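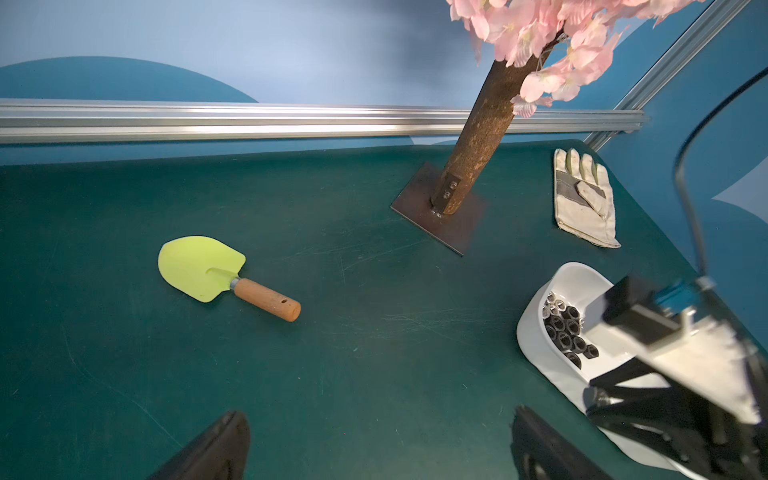

*Cerisier artificiel sur platine métallique, transplantoir, gant de travail et bac d'écrous.*

# Décor végétal, séance 4 : faire tenir un arbre debout

Atelier de Jorkasden - notes de cours, version du 14 juin 2021

Bon, on y est, la séance que tout le monde me réclame depuis le début parce qu'il y a enfin des fleurs ! Je vous préviens quand même, on va passer plus de temps sur le pied de l'arbre que sur les fleurs. J'ai repris mes notes du mois de mai, j'ai ajouté ce que vous m'aviez demandé sur le serrage et j'ai enlevé toute la partie sur les mousses (elle passe en séance 5, avec les sols).

## 1. De quoi parle-t-on

Un arbre de décor, pour nous, c'est un tronc, un feuillage ou une floraison, et un pied. Le tronc peut être une vraie branche ou un poteau à texture d'écorce, comme celui de notre cerisier. Le feuillage se change selon la saison ou la commande. Le pied, lui, reste, et c'est souvent la partie dont on hérite sans l'avoir choisie.

J'ai appris le métier chez Cengiz Tatlı, qui montait des vitrines à Alten, et il commençait toujours par retourner l'arbre pour regarder dessous. Je fais pareil. Avant de toucher à un pétale, regardez :

- la platine : est-elle plane, est-ce qu'elle porte sur toute sa surface ?
- la fixation entre la platine et le tronc : équerre, manchon, vis par-dessous, ou (ça arrive) rien d'autre que de la colle ;
- la visserie : tête, filetage, traces de rouille ;
- le tronc lui-même, dans ses premiers centimètres. Les fentes commencent là.

Sur le cerisier qu'on utilise cette année, la platine est carrée, en métal brun foncé, et la petite patte est prise par deux boulons à tête hexagonale, bien accessibles par l'avant. J'aime beaucoup ce montage. On peut y revenir avec une clé plate sans coucher l'arbre, et en vitrine c'est un luxe, parce qu'une fois les fleurs en place personne n'a envie de coucher quoi que ce soit.

## 2. Le penché

Un cerisier bien droit, ça fait plumeau. Je le dis à chaque groupe et chaque groupe me rend des plumeaux ! Le nôtre part vers la droite en montant, et c'est ce qui lui donne son air d'arbre.

Seulement, dès que le tronc penche, le poids de la tête n'est plus au-dessus du pied. Vous vous souvenez de la séance 2 et du centre de gravité : on cherche la verticale qui passe par lui, et cette verticale doit tomber à l'intérieur de la platine. Si elle tombe près du bord, l'arbre tient tant que vous ne respirez pas.

Pour vérifier sans calcul, je procède comme ça :

1. Je pose l'arbre sur un plan dur, jamais sur une nappe ni sur du gazon synthétique.
2. Je pousse doucement du bout du doigt, à mi-hauteur du tronc, dans le sens du penché.
3. Si l'arrière de la platine se soulève tout de suite, je leste ou je change de platine.
4. Je recommence une fois les fleurs montées, toutes les fleurs, y compris celles qui retombent.

Le point 4 est celui qu'on saute. Firdevs Dağdelen, avec qui je donnais le module de Sarıgül, pesait ses branches avant et après garnissage, et sur un arbre de table elle était arrivée à 502 grammes de soie, fil de fer et ruban compris. Sur un tronc incliné, ça compte énormément. Depuis, je pèse aussi (avec une bête balance de cuisine, pas besoin de mieux).

Pour le lest, on a deux écoles. Certains le posent sur la platine et le cachent dans le décor, avec du gravier ou une souche. D'autres le fixent dessous, mais il faut alors une table percée ou un socle creux. En vitrine je préfère la première solution, elle se corrige sur place. En extérieur, ni l'une ni l'autre : on ancre, point, et on en reparlera en séance 7.

## 3. Écrous et boulons

Je sais, je sais. Mais on perd plus de temps à chercher un écrou qu'à faire n'importe quoi d'autre dans cet atelier.

On travaille avec un bac blanc à bords hauts où les écrous hexagonaux sont en tas, surtout des noirs, et quelques argentés brillants dans le lot. Première consigne de la séance : vous me les triez. Ne vous fiez pas à la couleur pour le diamètre ! Un écrou noir et un écrou argenté peuvent avoir exactement le même filetage, et deux noirs côte à côte peuvent être de tailles différentes. La seule méthode honnête, c'est de présenter l'écrou sur le boulon, à la main.

Rappels de serrage :

- l'écrou s'engage toujours aux doigts, sur plusieurs tours, avant de prendre la clé. S'il force, on le dévisse et on recommence ;
- une rondelle côté tronc si la matière est tendre, sinon la tête s'enfonce ;
- on serre les deux boulons en alternance, un peu l'un, un peu l'autre. Si vous bloquez le premier à fond, la patte pivote et votre penché n'est plus celui que vous aviez réglé ;
- pour ce qui se voit, je choisis la teinte qui se fond dans le pied. Un écrou brillant sur un pied brun attire l'œil plus que toutes les fleurs réunies.

Quelqu'un m'a demandé s'il fallait du frein-filet. Pour un décor qui voyage, oui, une goutte de moyen (jamais du fort, vous allez me maudire au démontage). Pour un décor qui reste, non.

## 4. Les fleurs

Les fleurs de notre cerisier sont en soie rose pâle, très serrées en tête. Quelques pétales descendent plus bas, autour du tronc, et je vous demande de garder ça quand vous regarnirez. C'est tentant de tout remonter pour faire propre, et on obtient une boule rose au bout d'un bâton.

Ce que je regarde quand je passe entre les tables :

- la densité change-t-elle quelque part ? Un vrai cerisier a des creux, laissez-en ;
- l'attache des fleurs est-elle cachée, y compris vue d'en dessous (les enfants regardent d'en dessous) ;
- les fleurs basses ont-elles l'air de tomber, ou d'avoir été collées ?

Pour défroisser la soie : vapeur de loin, doigts ensuite, jamais de fer. Pour la poussière, un pinceau large et sec. Le sèche-cheveux en air froid marche bien aussi, mais tenez la branche de l'autre main !

Côté budget, puisque vous me le demandez à chaque fois : la commande que j'avais passée pour la vitrine de Sorosard, fleurs, troncs et pieds, montait à 397 euros. Les fleurs en mangeaient la plus grosse part. Si vous devez économiser, prenez moins de fleurs et placez-les mieux, mais gardez un pied sérieux.

## 5. Les accessoires de jardin

Un arbre seul sur un fond, c'est joli cinq minutes. J'ajoute presque toujours quelque chose qui raconte une présence, et je puise dans le matériel de l'atelier.

Le petit transplantoir est parfait pour ça. Pelle en plastique jaune citron vert, virole argentée, manche en bois clair avec un trou de suspension au bout. La couleur est franche, elle se lit de loin, et contre du rose pâle elle réveille tout. Par contre elle mange la lumière : un seul accessoire de cette couleur par décor, merci. On l'a essayé posé sur le dos, pointe en biais, et je trouve que ça marche mieux que planté dans un pot (le pot, on l'a vu mille fois).

Le gant, maintenant. Toile blanc cassé, pièce de suède gris sur la paume et le pouce, bien sali, bien fatigué. Ne me le lavez pas ! Un gant neuf dans un décor de jardin a l'air de sortir du magasin, et patiner un gant proprement prend des heures : thé, terre, papier de verre, frottage. Quand on en a un qui porte déjà ses marques, on le range avec les accessoires et on en met un autre pour travailler.

Pour placer les deux, éloignez-les l'un de l'autre. Outil d'un côté du tronc, gant de l'autre, et on a l'impression que quelqu'un s'est interrompu. Collés ensemble, ils font rayon jardinage.

## 6. Le support

Un mot sur le vert foncé mat du plateau, puisque plusieurs d'entre vous veulent le recouvrir. Les petites rayures ne me gênent pas du tout, elles se perdent dès qu'on s'éloigne. Avec un fond bleu clair derrière, on a déjà de l'herbe et du ciel à peu de frais, et la grande forme arrondie bleu canard fait une colline tout à fait convenable. Essayez d'abord sans rien ajouter. Si au bout d'un moment il vous manque vraiment un sol, on verra la mousse en séance 5.

## À préparer pour la prochaine fois

- Un croquis de votre arbre, de face et de côté, avec la platine dessinée à l'échelle et la verticale du centre de gravité.
- La liste de votre visserie : diamètre, longueur, teinte.
- Un accessoire usé, trouvé chez vous, que vous acceptez de prêter. Mettez votre nom dessus, côté caché.
- Une clé plate si vous en avez une, celles de l'atelier se font rares.

Les croquis se rendent sur papier, format libre. Si votre arbre est plus grand que vous, passez me voir avant de dessiner quoi que ce soit.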